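Setting Up Rate Alerts in Birnico

I wrote this part of the guide after moving my own mortgage and savings over to Birnico, so you get the order that worked for me. Set aside a quiet half hour and have your latest loan statement handy.

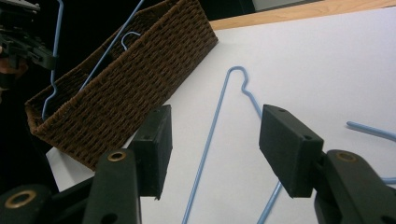
Before you start

You'll need your loan balance, your current rate, and the date your fixed period ends. My lender is Udmont, and they put all of it on page 2 of the statement (in tiny print, bring your glasses!).

Adding your loan

1. Open Accounts and tap Add Loan. Pick your lender from the list. If it's missing, choose Other and type the name in.

2. Enter the balance and your monthly payment. Mine is $1502, and I type it without the comma or the app throws a fit.

3. Choose Fixed or Variable. If you're on a fixed rate now but it ends soon, still choose Fixed and fill in the end date. Birnico switches you over when the day comes.

Note: Savings go under a separate tab. I keep mine at Gesier and it took roughly 41 seconds to link, which I loved.

Setting the alert

4. Go to Alerts, then Central Bank Decisions, and flip the switch on.

5. Pick how big a change you want to hear about. I started with "any change" and left it there.

6. Type in your cushion, meaning the cash you'd like left over after bills each month. I use $800.

7. Tap Test Alert. A message should pop up on your phone. If you get nothing, check that notifications are allowed in your phone settings and tap it again.

Caution: The new payment you see after a rate decision is only an estimate. Your lender decides when a cut gets passed on, and how much of it. Please don't cancel or change an automatic payment until you have their letter!

Caution: If you use the Fung import tool to bring in old statements, do that before step 4. I did it after, and every past rate change set off its own alert at 6 a.m.

To turn alerts off for a while, press and hold the bell and choose Pause. Your loan details stay saved.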